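22/04/2022

Up before six. Rain again, so no walking. I made coffee and went back to the letter from Jorkura about the well. They want 3,944 for the new pump, and that doesn't cover the digging. The old quote was lower, but I can't find it. I looked in the desk and in both kitchen drawers.

The water was brown until noon. I ran the kitchen tap for a while and it cleared, then went brown again when I did the dishes. I filled the big pot and two buckets from the rain barrel for flushing. For drinking I still have the bottles from Tikby, enough for five days if I'm careful.

Drove to Vakcombe after lunch to ask at the hardware store about filters. They had one kind, and it was for a smaller pipe than mine. Bought lamp oil and a new washer for the outside tap. The road past the mill is down to one lane.

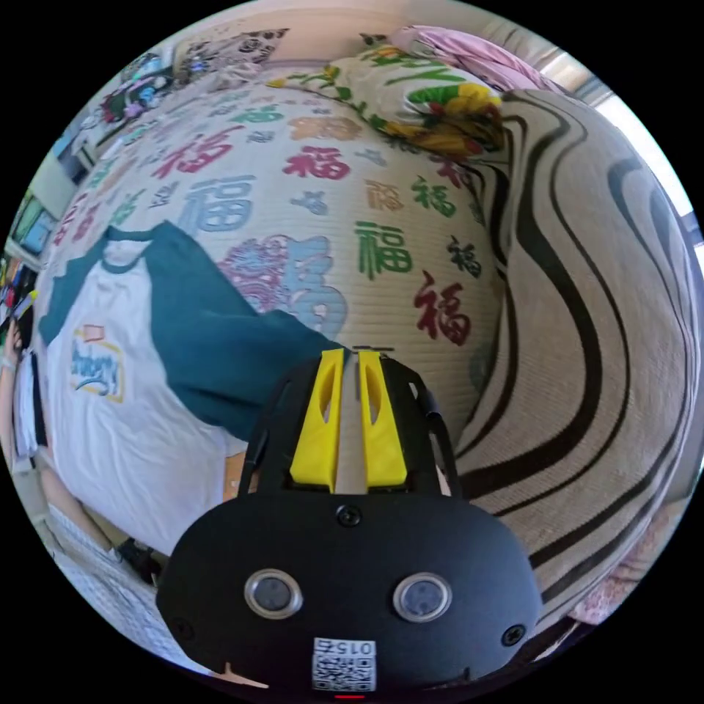

A filter won't help you if the casing is cracked, was what my neighbor across the road had to say when I got back. Theirs went the same way in September, brown first and then sand, and they lost the pump. Get the casing looked at before paying anyone, and don't use Jorkura, use Nnaji.

So I called Nnaji. They can come out next week and will charge 600 to look — more than I hoped, but it comes off the bill if they do the work. I said yes.

Put the washer on the outside tap before dark. It still drips a little. Soup for supper, made with bottled water. Need to write back to Jorkura tomorrow and ask them to wait.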